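Home · Threads · Replies · Likes

Ingeborg Plattner
Oct 1, 2018

Right, kitchen table day. I have been putting this off since January and I've run out of other things to tidy.

Rule for the afternoon: everything comes off the worktop and onto the table, and it only goes back if I've used it lately. The fish kettle is already in the charity box. Bye, fish kettle.

Found 11 takeaway menus behind the bread bin. One is from the Clusholm, which shut ages ago. Kept that one, they did lovely dumplings.

Hưng Lý has messaged to say nobody needs 3 potato mashers. Hưng has clearly never done mash for a Plattner Christmas.

Down to the odds and ends now — bowls, a fork, the little metal cup, the green tray. I love that tray. It's been to Braredau and back on camping trips and it still gets used every single day.
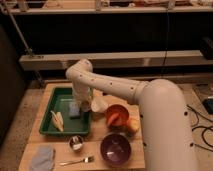 Also the orange bowl is staying out, I don't care what anyone says. The purple one can go up on the shelf, it's a nightmare to stack with anything else.

Sweetcorn for tea then, I think! Butter, loads of pepper, eaten standing up if the table's still like this.

New sponge tomorrow. Cutlery drawer at the weekend — maybe. Dvorak on the radio and a cup of tea first.

Contact · © Ingeborg Plattner · Back to top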